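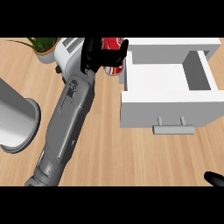

Une mise à jour du système d'un téléphone remplace une partie du logiciel stockée dans une mémoire à laquelle l'utilisateur n'a normalement pas accès. On distingue dans ce cours trois ensembles : le chargeur de démarrage, le système proprement dit et le micrologiciel radio. Chacun porte son propre numéro de version, et l'écran « À propos » n'affiche souvent que celui du système. Nous reviendrons sur ce point au chapitre 6.

1. Mise à jour complète et mise à jour différentielle

L'image complète contient tout le système. Elle s'installe quelle que soit la version de départ, sous réserve que le chargeur l'accepte. L'image différentielle ne contient que les blocs modifiés entre deux versions précises. Sur le Baltero utilisé en TP, l'image complète pèse 532 Mo et la différentielle 90 Mo. Si un seul bloc de la partition système a été modifié à la main, la différentielle est refusée au moment de la vérification.

2. Signature

Le fichier est accompagné d'une empreinte signée par le constructeur. Le chargeur recalcule l'empreinte, la compare, puis contrôle la signature avec la clé publique gravée en usine. Une image destinée à un autre opérateur peut être correctement signée et rester inadaptée : bandes radio différentes, réglages APN absents, langues manquantes. Lire la note de version avant de lancer quoi que ce soit.

3. Double partition (A/B)

Le téléphone démarre sur A pendant que la nouvelle version s'écrit sur B. Au redémarrage, le chargeur bascule sur B. Si le système ne se déclare pas opérationnel après un nombre fixé d'essais (7 sur le Baltero), retour sur A. Les modèles Akema plus anciens n'ont qu'une partition et passent par un mode de récupération ; une coupure d'alimentation pendant l'écriture oblige alors à réinstaller par câble.

4. Retour à une version antérieure

Un compteur anti-retour, stocké hors de la partition système, interdit l'installation d'une version dont l'indice est inférieur. Il ne suit pas le numéro commercial. Voir le tableau distribué par Wissam Hakim en TD.

À préparer pour lundi : relever les versions du système et de la radio sur votre propre téléphone, et dire laquelle des deux change lors d'une mise à jour proposée par l'opérateur. Les comptes rendus sont à remettre à Lorna Dalisay, sur papier ou en PDF.

Dernière mise à jour : mai
Catégorie : Supports de cours > Systèmes mobiles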